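Fake sunflowers: how do I get them to look less stiff?
Posted by Heledd Parri, April 15, 2022

Hi all! I'm doing the flower corner for our spring open house at Vivside and I've gone all in on artificial sunflowers (I love them, no hay fever!). Trouble is, straight out of the box they stand up like soldiers. Any tricks? 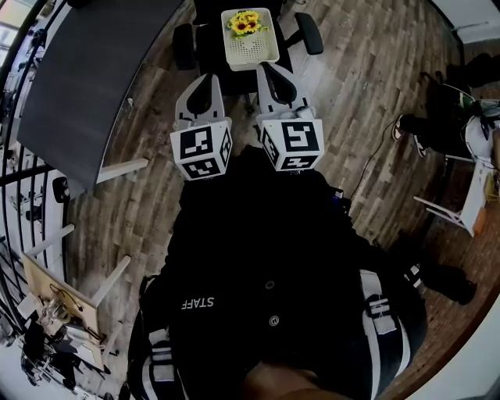 Yellow sunflowers in a white basket, on an office chair.

Kastholm
Ooh, fun one! Bend every stem a little differently, and turn a couple of heads so they face sideways. Mine had wire inside, so they held the shape beautifully. A hair dryer on low gets the creases out of the leaves, just keep it moving. I did 92 stems for a wedding in December and my thumbs still remember it!

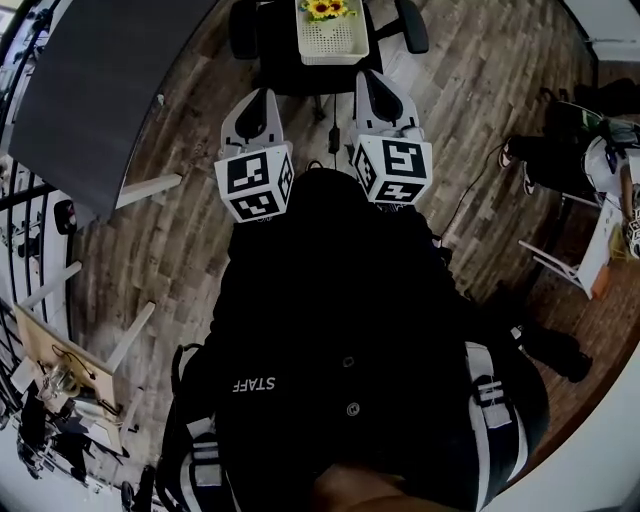

Also, push some of them down lower than you think you should. Different heights make such a difference, and a bit of crumpled paper at the bottom keeps them from sliding.

Jolstead
just use real ones

Contact us | © Essien Community Help | Back to top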